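2021-03-23
By Chrysanthi Gavalas

Inventory

The estate contract specified one line per object and no line longer than 90 characters. Arne Lenz had written the clause himself. He had cleared houses in Fludbridge long enough to know what happened when assessors were given room.

He started in the kitchen and worked clockwise. Cutlery went on sheet 2. The clock went on the same sheet, with its maker, Banum, and its condition, running. By noon he had reached line 118 and the table by the window, where the late tenant had kept the things she used every day.

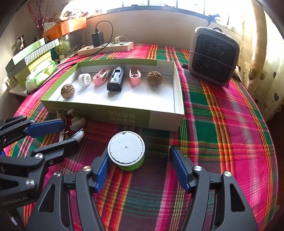 Lenz assigned line 119 to the box and its contents. The form allowed this under mixed household goods, value nil. He wrote "box, shallow, open, green rim" and stopped at the contents. Tape dispensers were simple: two, pink, with tape. The walnuts were harder. The form had a column for food and a column for ornament, and a walnut with no bowl and no cracker near it fitted neither. One lay at each end of the row, with everything else between them.

He moved the left walnut a short distance and looked at the result. He moved it back.

The insurer, Gurnent, wanted the sheets by evening. The buyer, Cantero, had offered 2,000 for the contents as a lot and had not asked for a list. Lenz considered both facts. Then he took a fresh sheet, ruled it by hand, and gave each walnut a line of its own – left, small; right, larger. In the value column he entered nothing, not even nil.

He initialed the page and went on to the stove.

Related
The Meter Reader
Two Keys for the Same Door
Notes on a Leaking Valve
Fludbridge, Lower Level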